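Rorneck Technical College
Automation in the Workplace, Unit 3: Rules, Standards and What They Leave Out
Course handout, by the unit tutor, March
Last updated: March

Read this before Monday's session and bring your own notes on the Zacharias cell. You will be asked to disagree with something in it.

1. What a standard is for

A safety standard for robots is an agreement among people who make, sell, install and insure them. It records what they could all live with at the time of writing. That makes it useful, and it makes it late. By the time a clause about shared workspaces has been argued over, printed and sold to you, the workshops it was meant for have moved their tables twice.

I don't say this so that you will ignore the clauses. You will follow them, and you will be marked on whether you can find the right one. But I have read a lot of student risk assessments that treat the document as proof that the room is safe. It is proof that somebody owns the document.

2. The word "collaborative"

Sales literature calls an arm collaborative as though this were a fact about the arm, like its weight. It isn't. An arm can have rounded covers and limits on its force and still be holding something sharp, hot or breakable. The application is what has to be assessed: the arm, the tool on the end, the thing being held, the table, and whoever can reach it.

The Mevbridge assessment in your pack runs to 844 lines. Count how many concern the arm itself and how many concern what it picks up. I make the second figure 3. Mevbridge handles glass all day.

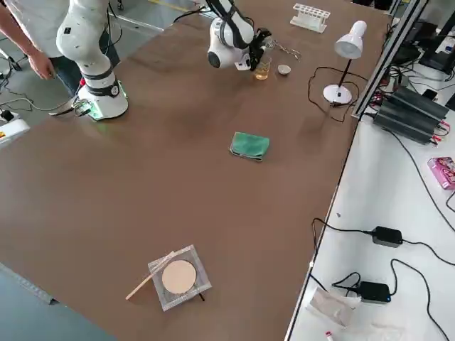
Risk assessment for a shared bench ought to begin with reach, and most of the ones I am given begin with the emergency stop. Draw two outlines on the same plan, one for everywhere the arm can go and one for everywhere a hand can go, and look hard at the overlap. A person standing right beside the table with a hand hanging near its edge is inside that overlap, whatever the form says about "normal operating position". Then do the same for the contents. A gripper lowered just above a small glass beaker of liquid needs its own line in the assessment, and so does the liquid, by name. "Lab consumables" will not do. If you can't say what is in the beaker, you can't say what a spill would mean, and you have not finished.

3. Lights and what people think they mean

Many arms show their state with a coloured light. Ask five operators what green means and you may get "safe", "on", "ready" and two shrugs. The meaning belongs to the maker and can differ between models, so look it up and write it on a card at the bench. Do not write "green = safe". A light reports what the controller believes about itself. It has no opinion on your sleeve.

4. Cables, cloths and other things left off the form

Housekeeping gets one tick box on the Vosthorpe template. I think that is the weakest part of an otherwise decent form. A lamp flex looping over a worktop is a snag point if an arm can reach it. Cables across a floor are a trip hazard, and tripping is how people end up with a hand where they never planned to put one.

For the exercise, replace the tick box with these:

- What is on the table that this task does not use?
- Which cables cross the arm's reach, and which cross a walkway?
- Who clears the bench, and when?

The last one usually gets the answer "everyone". I will send that back.

5. Numbers that look like evidence

The Zacharias report says the cell completed 3,000 cycles without incident. Before you quote this, ask what counted as an incident. Their log has a column for injuries and no column for near misses, drops or stops pressed by hand. Ask also how many cycles were run with a person at the table. The report gives 900, in an appendix, which leaves 2,100 that tell you very little about sharing a bench with anybody.

A supplier's figure may well be correct. You still need to know what was being measured before you lean on it.

6. Written task

Choose one cell from the pack. In no more than 900 words, name one rule that it meets on paper and explain how the bench could still hurt someone. Give the clause number. Marks are lost for the phrase "common sense".

Contact the unit office | Copyright Rorneck Technical College | Back to top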